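Sallico opens its translation model to small publishers
19/09/2018

Sallico, the language software firm, has opened its machine translation model to small publishers after a closed trial that began in May. Until now only Rivas, the travel magazine group, had access.

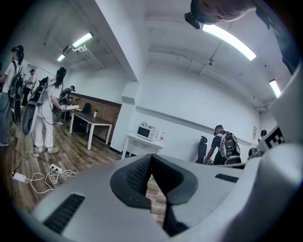
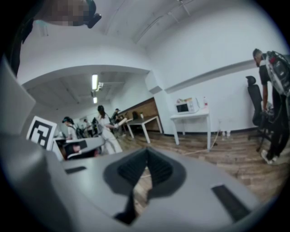

Gray gripper with black jaws, two views

The model covers 13 languages and was trained on edited text only. Sallico says that makes it slower to update, but the output needs less cleaning up. During the trial, Rivas ran 304 articles through it and had its own editors mark every sentence they changed. Hotel listings and recipes came back nearly untouched. Interviews did badly – the system flattened jokes and often lost track of who was speaking.

Publishers with fewer than 30 staff can apply. Each account gets 300 pages a month at no charge, and unused pages do not carry over. Text sent to the service is kept on Sallico's servers for 30 days and then deleted. It is not used for training unless the publisher ticks the box on the account page.

Hiltivum, which makes a rival system, has said it will not offer a free tier this year.

An add-on for the Puradero editing tool is planned but has no release date. For now, files have to be uploaded one at a time as plain text.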